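Informe de avance del proyecto Wora
Periodo: marzo a mayo
Destinatario: Fondo Echevarría de Talleres Compartidos
Responsable: Aitana Arroyo
Revisión técnica: Zuzanna Bednarek

1. Estado general

La celda de dos brazos está montada y operativa en el taller compartido de Beltgate. De los hitos comprometidos para el periodo se han cerrado la estructura, el cableado provisional y la puesta en marcha de ambos brazos por teleoperación. Sigue abierto el hito de control autónomo, que se trata en el apartado 4.

2. Estructura y montaje

El bastidor es de perfil de aluminio, con un carril transversal en la pared del fondo. Los dos brazos se fijan a un carril metálico negro en el frente de la celda, uno en cada extremo. En la primera versión iban atornillados directamente al tablero y la flexión en la base era visible al extender el brazo; con el carril el error de repetición en la pinza ha bajado a 5 mm, medido con calibre en el centro de la superficie de trabajo.

Las tres paredes se cerraron con paneles forrados de papel pintado. El fondo estampado se eligió a propósito: los conjuntos de datos grabados contra pared lisa daban modelos que fallaban al cambiar de sala. El almacenaje interior se resuelve con cestas y un organizador de malla.

El cableado del frente no es definitivo. Falta canaleta en el tramo próximo a la base del brazo izquierdo y una caja para la placa de circuito situada junto al brazo derecho.

3. Tareas de cocina

El trabajo del periodo se ha centrado en menaje: sartenes, tapas de vidrio y paño. La tapa es el objeto más difícil de la serie, por la transparencia y por el canto metálico, que resbala entre los dedos de la pinza. Se grabaron 315 episodios de manipulación de tapa con paño, de los que se descartaron 40 por caída de la tapa o pérdida de imagen en la muñeca.
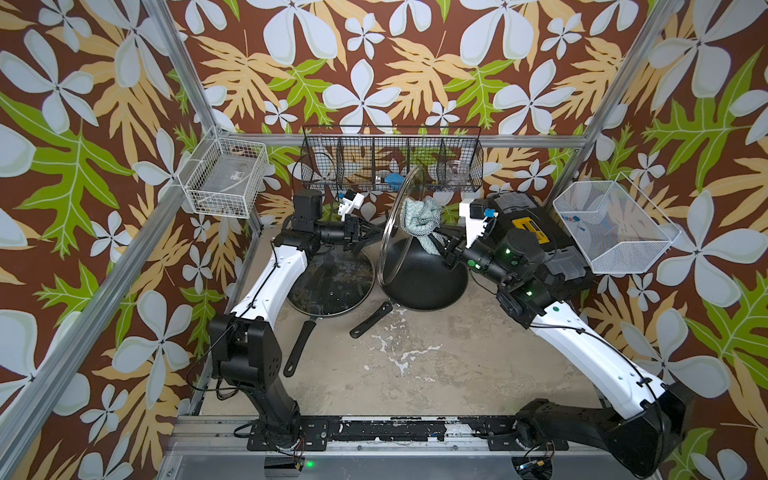 Figura 1. Celda Wora: el brazo derecho apoya el paño a cuadros contra una tapa de vidrio casi vertical. A la izquierda, segunda sartén con su tapa.

La superficie de trabajo acumula marcas blanquecinas. No afectan al agarre, pero Zuzanna Bednarek recomienda sustituir el tablero antes de la próxima serie para no introducir una referencia visual fija en los datos.

4. Desviaciones

El controlador Veltaseck llegó con cinco semanas de retraso. La sincronización entre brazos se hizo entretanto por software, con desfases que obligaron a repetir la calibración dos veces. El control autónomo de la tarea de tapa pasa al periodo siguiente. La tarea de apilado de sartenes se mantiene en plazo.

El brazo derecho perdió la comunicación en varias sesiones largas. Se cambió el conector del codo y se redujo la velocidad máxima. No se ha reproducido el fallo desde entonces, aunque la causa no está confirmada.

5. Gasto

Ejecutado en el periodo: 1.877 euros, correspondientes a perfilería, carril, fuente de alimentación y menaje. La partida de sensores de fuerza no se ha tocado. Se solicita autorización para destinar parte de ella a un juego de dedos de silicona y al tablero nuevo.

6. Próximo periodo

Canalización del cableado y caja para la placa.
Sustitución del tablero y nueva calibración de cámaras.
Primera prueba autónoma con tapa y paño.
Entrega de los datos etiquetados al Fondo, con la ficha de cada episodio descartado.

Aitana Arroyo
Taller de Beltgate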